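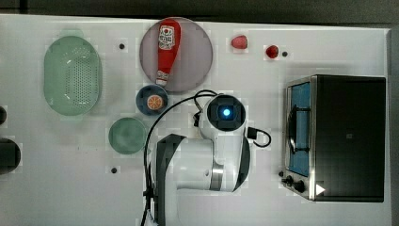 Home Games Reviews Painting About Contact

Blog > Card games > Deck diaries

Posted in March by Renzo Valentini

So the new Lekota pack landed on my doorstep and I've played it far more than a grown man with a full-time job should. Seventeen games in a bit over a week! If you're new to the blog, Lekota is the two-player card game where you each run a river port and try to choke off the other person's trade before the thaw. I've been banging on about it since the core set, and my brother has asked me to find a second topic of conversation.

The pack is called Nivurley, after the town up in the marshes that gets mentioned on a few of the older cards, and it's all about smugglers. You get three copies each of the new cards, same as always, plus one new harbour master. Her name is Skoltano and I am completely in love with her. She costs four, which is a lot, but every time your opponent passes you get to slide a card from your hand face down under one of your barges. It can be cargo or it can be rubbish. They don't know, and they have to decide whether to pay for an inspection.

My first game with her was a disaster. I hid my best cargo under the first barge, my mate Deb inspected it straight away, and I spent the next half hour with nothing to sell. Second game I went the other way and hid nothing but junk, and she just ignored every single barge and beat me on the docks. It took me until game five or so to work out that you want a mix, and that you want to be a bit sloppy about it so they can't read you. I'm naturally sloppy, so that suited me fine.

Okay, favourite cards apart from her. Fog Bell is a zero-cost event that cancels an inspection, and it has already lost me friends. Reed Cutters looks dull (one strength, one coin) but it comes back to your hand whenever a barge leaves, and with a couple of them going you never really run out of things to do. Marsh Lantern I can't make up my mind about. It's great when you're ahead and a dead card when you're behind, and I've taken it out and put it back in about as often as I've played it.

What I don't like is Toll Chain. It stops all movement on one river space until somebody pays eight coins, and nobody at our table ever has eight coins. It's the sort of card that makes a forty-minute game go for an hour and a half. Deb played two of them on Sunday and I went and put the kettle on while she had her turn. I'd be happy if they changed it to five.

The art is lovely again. The colours are darker than the last cycle, lots of greens and murky browns, and the flavour text on the Nivurley cards actually tells a little story if you lay them out in order by number. I won't spoil it, but pay attention to the ferryman.

Now, the deck. I'm running Skoltano with 11 smugglers, three Fog Bells, three Reed Cutters and the old Derkis Warehouse from the core set, which I'd written off ages ago. It lets you look at your own face-down cards (yes, you normally can't once they're down, and yes, I forget what I've put where every time) and swap two of them. Suddenly it's one of the best cards I own. Go and dig yours out of the box.

It's got a terrible match-up against the fast dock decks. I'm 1 and 4 against Deb's, and the one I won was when she drew all her cranes at the bottom. I'm going to try dropping two smugglers for Night Watch and see if that slows her down enough.

I'll put the full list up once I've settled on the last few slots. If you've had any luck with Marsh Lantern, leave me a comment, and tell me what you're cutting for it.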